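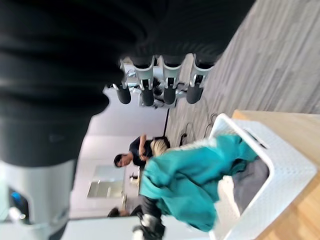
Slide 1. Four fingers, basket, teal garment over the rim. Leave up while people sit down.

Keeping a four-finger hand alive: upkeep notes from the laundry cell
Tamer Tarawneh, speaker notes

Print this page | E-mail this page

Start. Thanks, name, who I work for (Hekar, the Abu Hammour shop). 20 min talk, keep moving, questions at the end unless somebody is really stuck.

Say up front: this is a maintenance talk. Nothing on the learning side. If you want the folding policy stuff that's the session after lunch. I look after the hand, the wrist camera, the cables. That's it.

Slide 2. The cell. One arm, one hand, a basket, a table. Clothes go from basket to table. Sounds easy on the hardware. Cloth is light, sure, but cloth gets INTO things. Lint in the joints was our number one stop all spring. Metal parts we handled before at Joramham never did that to us.

Slide 3. Fingers. Point at slide 1 again if it helps, go back to it. Light frame, jointed, black tips. Tips are the wear part. We swap at 2000 grasps, all four together. Tried swapping one at a time, bad idea, new tip grips harder than its neighbors and the cloth twists. Looked like a software bug for a week. Wasn't.

How we swap:
- power off at the box, not just the stop button
- hand open, fingers straight, so you can get at the base
- old tip off, wipe the seat, dry cloth only
- new tip on till it clicks, tug it
- run the open/close cycle 200 times with nothing in the hand
- look again. If a tip has crept, it wasn't seated, do it over

Somebody always asks about glue. No glue. We glued one in May and broke the frame getting it off.

Slide 4. Joints. Brush first, then air, low pressure. Brush first! Air alone pushes the lint further in. Soft paint brush from the hardware store is fine. Do the side facing the palm too, everybody forgets that one because you have to turn the wrist over to see it. No oil on these. Oil plus lint makes a paste, and then it ends up on somebody's shirt.

Small hardware at the finger bases: check by hand at end of shift, snug only. Paint mark across each screw head so you can see if it moved. Cheapest thing we ever did. Red nail polish works.

(drink water)

Slide 5. Wrist camera. Sits close, so the arm itself fills a good part of the view and comes out blurry. Same with our slide 1, big black shape top left. New people see that and start adjusting focus. Don't. Focus is for the fingers and the work past them. If the fingertips are sharp enough to pick out, leave it alone.

Also the picture comes in turned on its side. Mount is built that way. Leave the mount, teh viewer has a rotate setting. We lost an afternoon to someone re-drilling a bracket.

After any tip swap or camera bump: take a still with the hand open, compare with the saved one. Fingers should land in the same place. If they're off by more than a finger width, redo the calibration before anybody runs clothes.

Slide 6. Cables. Slack loop at the wrist, enough for full turn, not enough to snag a sleeve. Onanley had theirs too long and caught a basket handle, pulled the whole basket off the table. Funny once. Loose cables on the floor: tape or cover, every shift. I know. I say it every year.

Our first wrist cable lasted some 310 hours, then the camera started dropping out, only when the wrist was rolled over. Took forever to find. If a fault comes and goes with the arm position, suspect the cable first and swap it before you open anything else up.

Slide 7. Log sheet. Paper, hangs on the box. Time, what you did, initials. We keep 2 sets of tips on the shelf, when you open the second set you order. Skip reading out the rest of the slide, they can see it.

Last slide. Contact info. Ask who else here runs soft goods, would like to compare tip life. Then questions. If it's quiet, pass around the worn tip (its in my jacket pocket, left side, dont forget).

3 comments | 14 shares

Related items
Brush or vacuum? Lint in small joints
Wrist cables: how much slack is enough
Paint marks on fasteners, a quick how-to
Setting up a basket-to-table cell at Joramham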